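Dralavwood Respiratory Follow-Up Study
Progress report to the Fernandes Fund, second reporting period

1. Status

Recruitment is open at both clinics, Dralavwood and Jaster. Enrollment at the close of the period stood at 443 adults, all of them discharged after hospital treatment for influenza or bacterial pneumonia. The target remains 1000. The Dralavwood clinic opened on schedule. Jaster opened five weeks late while its spirometry room was being rewired, and most of the gap against the planned curve comes from that site.

The protocol has not changed. Participants attend at six weeks, six months and twelve months after discharge. Each visit consists of spirometry, gas transfer, a six-minute walk, a symptom questionnaire and a blood draw.

2. Data collection

Six-week visits are complete for all participants who have reached that point, apart from those who withdrew or moved out of the area. The first six-month visits began in October. Attendance is better for morning slots than for afternoon ones, and Jaster now starts its clinic at 7:30 a.m.

Gas transfer results from the first month at Jaster were set aside. The calibration log showed drift beyond the limit in the protocol, and the manufacturer replaced the sensor under warranty. Affected participants have been invited back for a repeat test. Spirometry from the same period passed review and is retained.

Walk tests at Dralavwood were moved from the second-floor corridor to the ground floor — the upper corridor is three meters short of the required length. Early results from the upper corridor are flagged in the database and will be handled in a sensitivity analysis.

3. Samples and laboratory work

Serum and plasma are stored at Dukano under the existing agreement. The freezer inventory was reconciled against the study database in November. Two tubes could not be matched to a participant and were destroyed under the standard procedure.

Antibody testing will be run in batches once the six-month visits are further along, to limit variation between kits. The laboratory has confirmed capacity for 2000 samples in the next period, which covers the expected load.

4. Budget

Spending is below plan. The underspend is in staff costs, from the late opening at Jaster, and in travel payments to participants. We ask to carry both amounts forward. Equipment spending is on plan. Courier charges rose in September and are expected to finish the year slightly over.

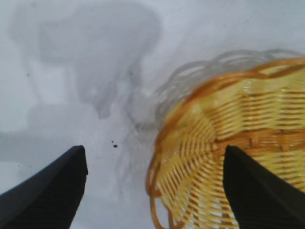

Figure 1. Yellow woven basket on a white tabletop.

5. Risks

The main risk is loss to follow-up between six and twelve months. Reminder calls now go out a week before each visit, with a text message the day before. A second risk is staffing at Jaster, where one of the respiratory technician posts is vacant. Cover from Dralavwood is available until the end of February.

6. Next period

Planned work:
Complete repeat gas transfer tests at Jaster
Fill the technician post
Ship the first serum batch for antibody testing
Lock the six-week dataset and begin the baseline analysis
Submit the annual ethics renewal

A revised enrollment curve, split by site, will be sent with the January financial statement.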